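[pasberg-fragrance] Re: Diffuser throw dropping off after the first couple of weeks

From: Suryani Tambunan
To: pasberg-fragrance list

On 6/20/18, Shiela Sison wrote:

> I have a problem with the fig and black tea diffusers and would like
> a second opinion before I bottle the August order. They smell strong
> when the reeds go in and for the first days after that. Then the
> throw falls away. By the third week customers tell me they can only
> smell anything if they flip the reeds, and a day later it is gone
> again. The liquid level also stops going down at about the same
> time, with more than half the bottle left.
>
> Base is Vandar, the standard one and not the slow one. Reeds are
> rattan from Restitz. Fragrance oil is at the top of the range the
> oil supplier allows. I tried adding more oil and it got worse, which
> makes no sense to me. Is it the reeds or the base? I would sooner
> change one thing than both.
>
> Also, does anybody have a log sheet they would share? Mine is a
> notebook and I can't read half of it.
>
> Shiela

Shiela,

The level going flat while the bottle is still more than half full is the useful part of your description. If the throw fell but the liquid kept dropping, I would suspect the blend: the light parts of the oil leave first and what remains evaporates without much smell. When the level stops as well, transport up the reed has stopped or nearly stopped. Your result with extra oil fits that. More oil makes a thicker liquid, and a thicker liquid climbs more slowly. It also leaves more residue in the channels near the top of the reed.

I ran a test last winter with the same standard Vandar base, so the numbers should carry over. One batch of 900 ml was split across identical bottles and kept on one shelf, away from the window and the heating vent. The only difference between bottles was the reed: rattan in some, fiber in the others. Each bottle was weighed on a Grasso bench scale, which sends its reading to the computer when you press the key. I let it log on a timer overnight as well, and ended with 2,023 readings in the sheet.
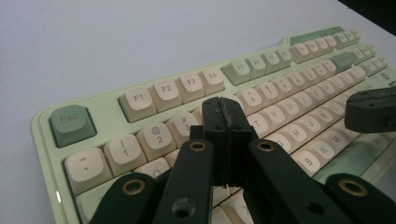 The run lasted 26 days. For the first week the two reed types were close enough that I would not call it a difference. After that the rattan bottles slowed down, and the slope kept getting flatter until the end. The fiber bottles lost weight at a nearly constant rate the whole time, apart from a dip when the room was cold over a weekend.

I then pulled the reeds and cut them lengthwise. The rattan was dark and gummy near the top and clean at the bottom. The fiber reeds were stained evenly along their length. I can't tell you what the gum is made of. My guess is the heavy resin parts of the oil, plus dust. Fig and black tea accords tend to carry a lot of heavy material, so yours is a hard case for rattan.

Some points on flipping. It puts a wetted end into the air, so you get a burst of scent. It also puts the clogged end into the liquid, where some of the residue may dissolve. In my bottles the weight loss rose for a day after a flip and then went back to where it had been. That matches what your customers report. It is a fair instruction for a card in the box, but it does not fix the slope.

If you want to change one thing, change the reed. Keep the base and take the oil back down to your original level. Before you commit the August order, I would do this:

Fill matching bottles from a single batch, and let the batch stand for a day first so it is fully mixed.

Use new rattan in some and fiber in the others. Same length, same count, same bottle neck. Neck width matters more than most people expect, and a mixed set of bottles will hide the effect you are looking for.

Put one bottle on the shelf with no reeds at all. This gives you the loss straight from the neck, and you subtract it from the rest.

Weigh at the same time each day. Do not wipe the bottles between weighings. If you spill, write it down and start that bottle again.
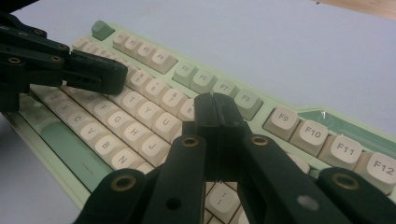
Smell tests should be kept separate from the weights. I ask a person who has not been in the room that day to walk in and give a score, and I don't tell them which bottle is out. Your own nose is no good for this after a morning of blending. Mine isn't either. Weight loss tells you how much liquid went into the air, and the score tells you whether it was worth smelling. You need both, especially with a blend that is heavy at the bottom end.

On the question of the slow base: leave it alone for now. It lowers the rate from day one, and with a reed that clogs you would only reach the flat part from a lower start. I can see a use for it in small rooms with fiber reeds, but I have not run it long enough to say anything firm.

Restitz sells fiber reeds in the same lengths as the rattan, so the packaging should not need to change. Check the diameter against your collar, though. The fiber ones I received were slightly thicker, and up to 3 bottles in a tray had collars too tight to take the full set without forcing them.

My log sheet has columns for bottle, date, time, gross weight, room temperature and notes. The loss per day and the running total are worked out from those. The list strips attachments, so write to me off list and I will send it. The scale import part only works with the Grasso, but you can type the weights in by hand and the rest behaves the same.

If you do run the comparison, I would like to see the raw weights for the fig blend. All my data is from a citrus and cedar oil, and I don't know how far the rattan result moves with a heavier one.

Suryani Tambunan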